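About Jirthorpe

148 shares | 12 comments

We love puzzle games, and we really love the moment when a level you've been stuck on for three evenings finally opens up. Jirthorpe is the place where we write those moments down. It's a walkthrough site for mobile and browser puzzle games, mostly match games, tile sliders, and block droppers, with a few word games that snuck in when we weren't looking.

The site started as a shared notes file. A couple of us were playing Ondieki at the same time (the one with the lanterns and the rope bridges) and we kept texting each other the same question: how on earth do you get past level 68? The rope level! If you've played it, you know. One of us worked it out, typed up the moves in order, and sent it over. Then somebody's cousin wanted it, then somebody at the cousin's work, and pretty soon it made more sense to put the whole file on a web page than to keep forwarding it.

That first page is still up. It's ugly and it's missing a step near the bottom left corner, which readers have pointed out in the comments many times, and the fix is in the comments too, so please scroll down before you write to us.

What we cover

The bulk of the site is level guides. We have 232 of them for Ondieki, which takes you from the first lantern all the way to the end of the Salt Road chapter. Finby is the other big one. Finby is a bigger, busier game with 800 levels, and we're working through it in order. It's slow going because the later boards have so many blockers that you can't just write "clear the left side first" and leave it there. You have to say which tiles, and what to do if the drop goes against you.

We also write shorter pieces on things that come up across games:

- how to tell if a board is worth restarting after the first few moves
- when to save boosters and when to just use the thing
- timed levels, and how to stop panicking at the end of them
- playing on a small phone with big thumbs

That last one gets more mail than anything else we've ever put up. We had no idea so many people were losing levels to their own thumbs!

How a guide gets made

Every guide begins with someone playing the level cold, no boosters, no extra lives from friends. We play it until we win, and then we play it again, because plenty of boards can be beaten once on a lucky drop and then never the same way twice. If the second win comes from the same plan as the first, we write it up. If it doesn't, we go back in.

The writer then hands the draft to somebody who hasn't beaten that level yet. They follow it word for word, and whenever they get lost we mark the spot and rewrite it. This is our favorite part of the whole process, and also the part where the most arguing happens. "Upper right cluster" means something different to everybody, it seems. We now have house rules for this: rows are numbered from the top, columns from the left, and a "cluster" has to be touching. Diagonals don't count as touching. (There was a long discussion.)

After that the guide goes up with the version of the game it was played on. Puzzle games change their levels quietly all the time, and a walkthrough for the old board can send you completely the wrong way. When a game gets an update, we go back through the levels that readers tell us have moved and put a note at the top of each page.

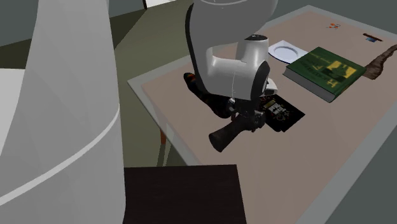 What we don't do

We don't post hacked downloads, coin generators, or anything that asks for your game login. If you see a comment on our pages with a link promising free gold bars, please report it. We clear them out every day and they keep growing back.

We don't take payment to say a game is good. Sometimes a studio sends us a code so we can play early, and when that happens it says so on the first line of the article. We've given a few of those games pretty grumpy write-ups, and we'd do it again.

We also won't tell you to buy your way through a level. If a board can be beaten without spending, the guide shows how. There are 2 levels in Finby that we haven't managed to clear without a booster, and both pages say that in plain words. We're still trying. If you have cleared either one with nothing but the starting moves, we want to see your route, and you'll get the credit on the page under whatever screen name you like.

Who reads us

All kinds of people, and that's been the best surprise. We hear from folks who play on the bus, folks who play while the pasta boils, parents who took the tablet "just to help" and kept it for a week. A lot of our readers are older than game sites usually expect, and they are ruthless. They'll tell you if you've called a purple gem pink.

We try to write for somebody who's tired, stuck, and holding the phone in one hand. So the guides are short, the answer comes first, and the reasoning goes underneath for anyone who wants it. We use plain words. When a game has its own name for something (Finby calls its rainbow tile a "wisp"), we use the game's name and explain it once on the page, so you never have to go hunting through a glossary.

We don't autoplay videos. We used to have clips at the top of the longer guides, and readers told us they were loading slowly and eating up data, so we moved them to the end. They start when you press the button and at no other time.

Duron, our weekly puzzle

Duron is the one thing on the site that we make ourselves. It's a small sliding puzzle, drawn on a grid, that goes up every week with no timer and no score. You slide the stones until the path connects, and that's the game. We built it for the days when we'd had enough of everybody else's levels and wanted something quiet.

It has grown a little fan club in the comments, and they've invented rules of their own, like solving it without ever touching the middle row. Some weeks that can't be done. They do not accept this. We now test each puzzle that way before it goes up so we can at least give a straight answer when they ask.

If you'd like to send in a Duron design, please do! Draw it on paper and take a picture, or type it out with letters and dots, whichever is easier. Include your solution, even if you think it's obvious, and tell us how long it took a friend to crack. We can't run all of them, but we play every one.

Getting in touch

The contact form is the best way to reach us. Tell us the game, the level number, and what's going wrong, and if you can add the version number from the settings menu, we can usually get you an answer a lot faster. Corrections go to the front of the line. Requests for new games go on a list, and we pick from it when a chapter of Finby wraps up.

We're also happy to hear from people who'd like to write. You don't need a background in it. You need patience, a good memory for where the tiles were, and a willingness to have your directions pulled apart by somebody who's been stuck on the same board since Tuesday. Send us a guide for one level you know inside out and we'll go from there.

Page last updated 2022-08-21

12 comments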